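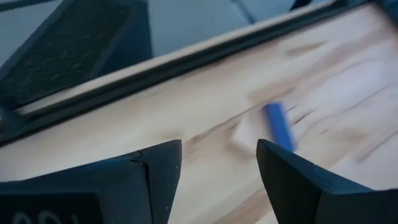
*Pale wood, black rail along the far side.*

To: golton-reuse list
Subject: Re: the cups, again
Oct 27, 2022

Inna Koval wrote:

> Hello all,
>
> I have been through the sheets from all the cafés and the market stall. We bought 400 cups. 142 of them are out there somewhere, with the deposit paid and not claimed back. I know people will say this is normal. I am not sure it is normal, and if it is, I'd like someone to tell me what the point is, as a heavy plastic cup that gets used once is worse than the paper one it replaced.
>
> Could we put the deposit up? £2 is less than the coffee. I think people see it as the price of a free cup, if that makes sense.
>
> Also, Falcão have asked again whether they have to take back cups that were bought somewhere else. I said yes. They said it was not in the letter. I have looked and it is not in the letter.
>
> Inna

Thanks Inna. I've snipped the part about the lids, where I think we are all agreed, or at least all tired.

Taking the worst first: it isn't in the letter. I wrote the letter. It says cups can be returned "to any café in the scheme" in the paragraph meant for customers, and then says nothing of the sort in the paragraph meant for cafés, so Falcão are within their rights to be baffled when a stranger comes in, buys nothing, and asks them for two pounds. I'll send a corrected page to everybody and go in and grovel to Falcão in person. They do a good custard tart so it won't be all suffering.

What we haven't sorted out is who is out of pocket when it happens. At the moment the café that sells you the cup keeps your deposit in its till and the café that takes it back pays you out of a different till. The place by the station sells cups all morning and hardly sees one again. The place near the offices gets the lot at lunchtime and is bankrolling the rest of the town. They have been very nice about it so far. I don't think we should rely on nice through the winter.

My suggestion is that deposits go into one pot, which we hold, and cafés claim from it at the end of each month against the tally sheet. It does mean they have to fill in the tally sheet. I can hear the groaning from here.

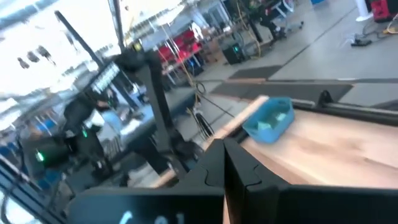 On putting the deposit up, I'm against, though not by much. The people who would notice are the ones already bringing cups back. Someone who has left one in the footwell of the car since summer isn't going to be moved by an extra pound, they don't know it's there. And the market stall says folk already wince when it goes on top of a tea that costs less than the cup it comes in.

You may be right that some are treating it as a purchase. I was in a house last week (not naming anyone, they're on this list) where there was one of ours on the windowsill with a geranium cutting in it. I was told it was "only resting". It's a good-looking geranium. I'd still like the cup.

What I'd rather try first is asking for them. We've never done it! We put up a poster saying how marvellous the scheme was and not a word on it about what to do with the thing once you'd drunk your coffee. So, an amnesty for a fortnight: bring back any cup, any state, to any café or the library desk, no questions, deposit refunded. If it's cracked or has been a paint pot we pay out anyway and send it back to Flikik, who say they'll regrind old ones. I've asked them twice what the reground stuff gets made into and received a leaflet both times.

For comparison, since somebody always brings up Droltitz, I did finally write to them. They run the same sort of thing with the same sort of cup and held a return week in their second year, and they got 107 back. They were quite open that they don't know how many had been missing beforehand, so please don't anyone work out a percentage. Their tip was to have a box outside the café as well as the counter inside, as people feel daft queueing with an empty cup. They also said to empty the box more often than you think you'll need to, and added a row of exclamation marks that I took seriously.
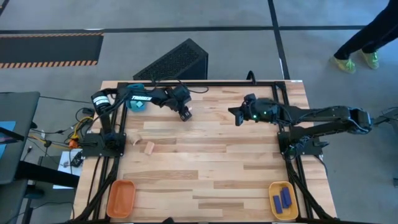
Washing is the other thing that will come up if the amnesty works at all. The hall kitchen can cope with the volume, but the draining and checking has been happening on the folding table, and the folding table has a lean to it. Every cup we've had to bin for a split rim that I know of had gone off the end of it on to the tiles. What I'd like is a solid plank top with a rail right round the outside, all four sides, much like the bench in the photo with its black frame. Ours needn't be nearly so smart. It wants to be something you can set a full rack on without standing there holding your breath. If anyone has an old worktop in the garage, I have a saw and more confidence than I should.

So, unless someone objects by the end of the week, I'm going to:

- send the corrected letter round, with the missing sentence in it
- ask each café whether they'd accept the one-pot arrangement
- book the library desk for the amnesty, probably for the fortnight after half term
- leave the deposit as it is until we've seen what turns up

Inna, could you keep the sheets going as you have been? I know you're doing them by hand from photos of the back of till rolls, and I know one café has been recording cups in and cups out in the same column. I'll speak to them too. If you'd prefer a spreadsheet I can make one, but you have seen my spreadsheets.

And on your bigger question, whether the heavy cup beats the paper one: it does if it goes round enough times, and the honest position is that we've no idea how often ours do. Flikik quote a number in their brochure and I'd expect them to. A small scratch on the base at each wash has been suggested. I'm open to it if whoever suggested it would like to do the scratching.

Geranium owner, you have a fortnight.

M.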